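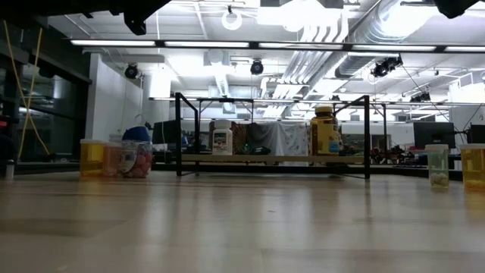 Gripper tips, bottles and jars edition

Quick notes from the bench, typed fast. We tried two sets of fingers, the padded Rirnar pair and the bare Altlow pair, same arm, same controller. Pill bottles, vitamin jars, anything with a screw cap. Use what helps.

Before you start

Sort by width, not height. Width is what the fingers care about. A fat supplement bottle and a skinny one need different opening settings, and you will forget to change it. Tape a note to the monitor.

Put a couple on a raised board and leave the rest on the table. Two heights in one session shows you fast if your approach angle is any good. Ours wasnt.

Leave a hand's width between containers at first. Crowd them later.

Fingers

Rirnar, padded: forgiving. Lands a bit off center, still holds. Bulky though. Trouble getting between two bottles standing close.

Altlow, bare: slim, gets in anywhere. Slips on smooth caps. A strip of shelf liner on the inside face fixed most of that, the cheap rubbery kind from the kitchen aisle. Change it when it goes shiny.

Wipe pads with a damp cloth, let dry. No dish soap, leaves a film and you'll chase a slip problem all afternoon.

Grip force: start at 7 on the controller dial and go up slowly. At 24 the thin vials started to bow. Heavy jars can take more.

Grab below the label edge if you can. A lifting label corner will stick to a pad and come along for the ride.

Caps

Don't lift by the cap. Looks fine right up untill it isn't tight. Body of the bottle, lower half.

Cameras

Wrist view for the last few inches, side view for everything before that. Wrist alone and you miss whatever is hiding behind a finger. Side alone and you're guessing at depth.

See-through amber plastic is hard for depth. White bottles much easier. If the numbers jump around, turn the container so the label faces the lens.

Cables

Leave slack at the wrist joint, then check it at full reach before you run anything. Velcro ties over zip ties, you will be redoing them.

Cost

Rirnar set was 165 with spare pads. The Thorlacius controller is the big one, 1,549, and you can skip it if your arm came with somthing decent. Altlow fingers came in the same box as the arm.

Comparing fairly

Same bottles, same order, same lights. Swap only the fingers. Write down misses as they happen, memory is useless by lunch.

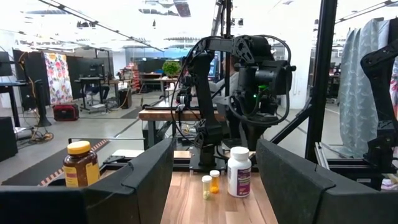

Nektarios Balaskas: Agree on the shelf liner, but try it on the padded set too. Mine picked up dust and got slick after a week, liner over the pad sorted it. Also 7 is low for a full jar, I'd start those higher. Will you be testing square bottles?

Square ones in November, if the new pads get here.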